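Old office desktops: keep, donate or recycle?
Forum: Small Office and Home > Equipment and Furniture
Started by ledgerline, 2018-01-11

ledgerline
We are moving out of our office in Butstead at the end of the month and I have 12 desktop computers to get rid of. They were bought used, they ran our bookkeeping software for 6 years, and everything on them has been moved to laptops. The new place has no storage room so they can't come with us.

The landlord gave me the number of a hauler who will take the lot for a flat fee. My business partner wants to give them to a school. I would like to be done with it. What have other people done?

tamarack_jo
Pull the hard drives first, whatever you decide. Bookkeeping files means names, addresses, bank details. Put the drives in a box and deal with them separately.

After that I would call the county. Ours takes computers from small businesses twice a year at no charge, but you have to sign up and they cap the number you can bring.

pwhitlock
Don't give them to a school. I worked in a district office and we got calls like this every June. Somebody's old machines, all different, no drives, no licenses. We said yes to be polite a few times and then paid to have them taken away. If they are too old for you they are too old for a classroom.

Cempaka Menon
I disagree with that as a blanket rule. I run the front desk at a community workshop and we take donated desktops all the time. We don't want them for classrooms. We strip them for parts and rebuild what we can, and the finished ones go to people looking for work who need something to write a resume on. A machine that is six years old with a new drive in it is fine for email and forms.

What we do ask is that people call first and tell us what they have. The make and model is usually on a sticker on the case. If you can take the side off, look inside too, because some of the ones we get have already been picked over and the donor had no idea.

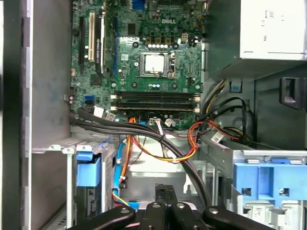

Photo: Suha Ghanem

A Dell board like that one, with the processor still in the socket and no cooler on it, is still worth bringing in. We would want to know about the missing cooler before we put it on the rebuild list, and we keep a shelf of spare ones for that. Missing memory is a bigger cost for us.

pwhitlock
Fair enough, a workshop is different. My point is that a lot of people say "donate" when they mean "make it somebody else's problem." If the place has asked for them, fine.

ledgerline
Thanks. None of ours have been opened that I know of, but we did buy them used. I will check. Cempaka, do you take monitors?

Cempaka Menon
Flat ones, yes, if they turn on and have the power cord. No tubes. Keyboards and mice we have too many of.

oldmill_dan
Ask the hauler where the stuff goes. I used one when we closed our shop and he could not tell me. He said "the yard." I ended up calling Brarano instead, who charged more but gave me a sheet listing every serial number. My accountant wanted that because we had the computers on our books as assets.

tamarack_jo
Good point on the books. If they were depreciated you want some record that they are gone, whether you donate or scrap them. Even a dated receipt with the quantity on it.

greta_b
Brarano quoted me a pickup fee that was higher than what the machines cost us used. For 17 desktops and 2 printers it made no sense. I rented a van and took them to Matar myself. It took one morning. They weigh everything at the gate and give you a ticket, and that was enough for our accountant.

oldmill_dan
Did you get serial numbers on the ticket?

greta_b
No, just weight and type. I wrote the serials down at home and stapled the list to it.

oldmill_dan
Then you have a list you wrote yourself. Maybe that's fine for you. Ours was not happy with that idea.

greta_b
Different accountants, I guess. Ours signed off in five minutes.

pwhitlock
For the drives, wiping them takes forever if you do it one at a time. We drilled ours. Wear eye protection and clamp the drive down.

tamarack_jo
I would pay someone to shred them. The shop next to the Lindeo store in my town does it while you wait. Drilling is probably good enough but I would not want to explain it to a client.

ledgerline
Update. I opened two of them tonight and they look complete. My partner has agreed to the workshop if they will take them, and anything they turn down goes to the county. I will write down the serials and ask for a receipt with the quantity on it. Drives are coming out this weekend and going to a shredder.

Cempaka Menon
That works. Leave the screws for the drive brackets in an envelope taped inside the case, please. We are always short of those.

ledgerline
Will do. Sent you a message about drop-off times.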